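Home | News | Kitchen Corner | Events | Letters | Contact

Kitchen Corner: one bowl, one plate

by Afiq Chong

When I moved to Stikadcombe I brought too many dishes with me. There were two boxes of them, all wrapped in newspaper, and for the first winter I lived beside those boxes as if they were furniture. In my family a table has to be full before anybody sits down. My mother puts out a dish for the rice, a dish for the soup, a dish for the bones, and one more in case a neighbor comes. I thought this was the only correct way to eat.

Last November I changed my mind, a little. I was eating alone most evenings, and I noticed that I always took the same two pieces from the shelf -- a blue bowl and a wide green plate. The others stayed where they were. So I put the others back into the boxes, and I have been living with these two on weekdays ever since. The editor of this newsletter heard about it and asked me to write something, and I was glad to be asked.

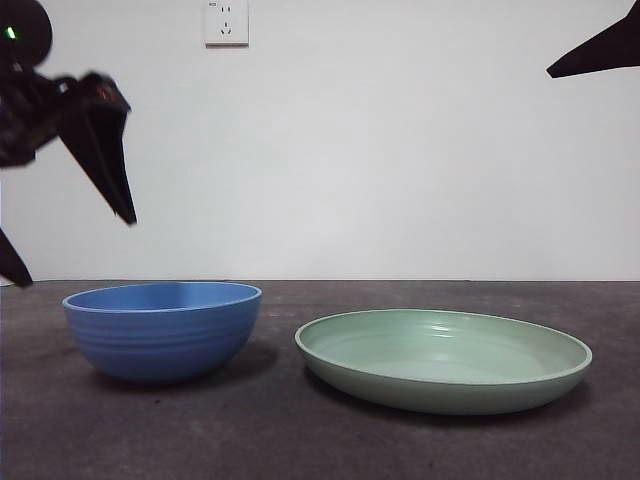
The weekday pair: a ribbed blue bowl and a shallow green plate.

I bought the bowl from the Serkska shop, the one near the bus station with the narrow door. It was on the lower shelf together with many other colors, and I went home without it and came back for it the next morning. What I like is the ridges on the outside. When the bowl is full of soup, my fingers find them and it does not slide. My old bowls were smooth and I dropped more than one of them into the sink.

The plate came later, from a stall at the Liem market. The seller had wrapped it already for another person who did not return, and she let me have it for a small price. It is wide and quite flat, with a low edge. I would not put much gravy on it. But for toast, for dumplings, for a piece of fish with something green next to it, it is a very good plate.

My evenings go like this. I cook one thing that needs a spoon and one thing that does not. The bowl gets the first and the plate gets the second. If I cook only one thing, the bowl stands on the plate and the plate catches what I spill. I spill quite a lot, especially with noodles. Afterward I wash both at once, and I am finished before the kettle has boiled for tea.

I carry them together also. Before, I used a tray, and the tray had to be washed too, and it never fitted anywhere. Now the plate is my tray. I put the bowl on it in the kitchen and walk to the table with both hands under the plate.
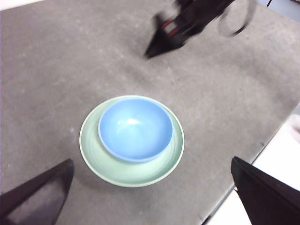
Bowl on plate. The green still shows around the blue, and there is room for a spoon at the side.

Some readers will ask about the colors. I am not an expert in this. My sister says that blue and green should not be put together, and she has said it on the telephone several times. I think it depends on which blue and which green. The bowl is a strong color and the plate is a quiet one, so they do not fight. On a dark gray table I find them both easy to look at, even early in the morning when I do not want to look at very much.

About the table I want to say something as well, because it is a part of this. I used to have a cloth on it, then place mats on the cloth, then a small basket on the mats with salt, napkins and letters I had not opened. To clean it, I first had to move everything to a chair. I took it all away in one afternoon and put the letters in a drawer (and later, yes, I opened them).

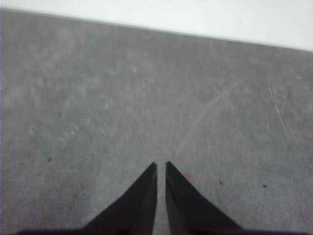

What I learned is that a gray surface hides crumbs extremely well. I wipe it after every meal, including the meals when I see nothing to wipe. I use a damp cloth first and a dry one after it, and I go from the far edge toward myself. If I go the other way, the crumbs fall behind the table, and then I must bring the broom. Marks from hot pans are another matter. For these I have no good advice except to keep hot pans on the stove.

There are things I miss. When friends come from Stollov I have to open the boxes again, and the newspaper is everywhere, and we eat with plates that do not match anything. One of them asked me if I had been robbed. I also cannot be lazy with the washing. With two pieces only, there is no clean bowl waiting in the cupboard, and in the morning you have to meet what you left in the evening. I did this three times and then I stopped leaving it.

I do not tell anybody to throw away their dishes. Mine are still under the bed, and my mother is visiting in spring, so they will all be needed. But if you eat alone on most days, you can try it for two weeks. Take the pieces you reach for anyway and put the rest a little farther away.
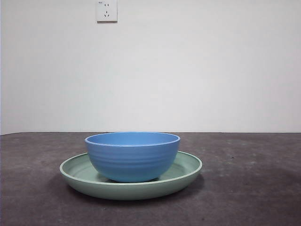 How should I store the two pieces if my shelf is very small?

Keep the bowl on top of the plate, the same way you carry them. The pair needs only the width of the plate, and you can take both down in one movement. Dry them well first, the bottom of the bowl especially, or a ring of water will stay on the plate until the next day.

If you have your own way of eating simply, please write to Kitchen Corner. Letters can be left in the box by the front desk. Short ones are welcome, and so are recipes that fit in one bowl.

More from Kitchen Corner
Soup for people who come home late
Which knife do you really use?
The Liem market in cold weather
A drawer for lids
Letters: tea towels, and how many is enough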